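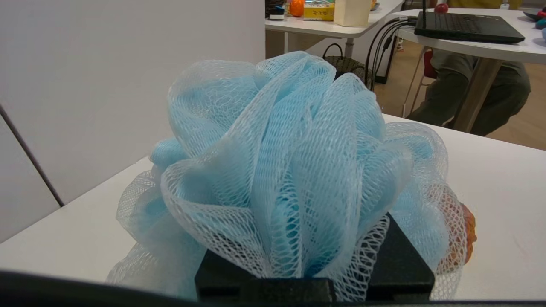
## Pinza Sovent con cámara de muñeca: primeras impresiones

18 de abril de 2021

Compré el kit de Sovent por 2.290 euros, con la pinza de dos dedos, el soporte de muñeca, la cámara pequeña y los cables. El brazo ya lo tenía. El montaje me llevó una tarde, casi toda peleando con el conector del soporte, que entra muy justo.

Para probarla uso objetos de casa. La esponja de malla azul claro es de los difíciles: los dedos pellizcan un manojo de red en la base y el resto se abre por encima y tapa buena parte de lo que ve la cámara. Detrás de la malla apenas asoma algo naranja, y con eso el programa de detección tiene poco que hacer. Con cajas y botes no pasa.

Lo que me gusta:

- Los dedos son negros y mates, sin brillos molestos en la imagen.
- La fuerza de cierre se ajusta en 14 niveles. Para la malla me quedo en el 3.
- El manual viene en español y se entiende.

Lo que no me gusta tanto es el software. Corkel, el programa que incluye, pierde la calibración si se apaga el brazo antes de cerrar la sesión – ya me ha pasado varias veces. También miré la pinza de Zosano, que cuesta 2.000 euros, pero la cámara se paga aparte.

En octubre sale, según la tienda, un juego de dedos de goma para este modelo. Hasta entonces sigo con los de serie.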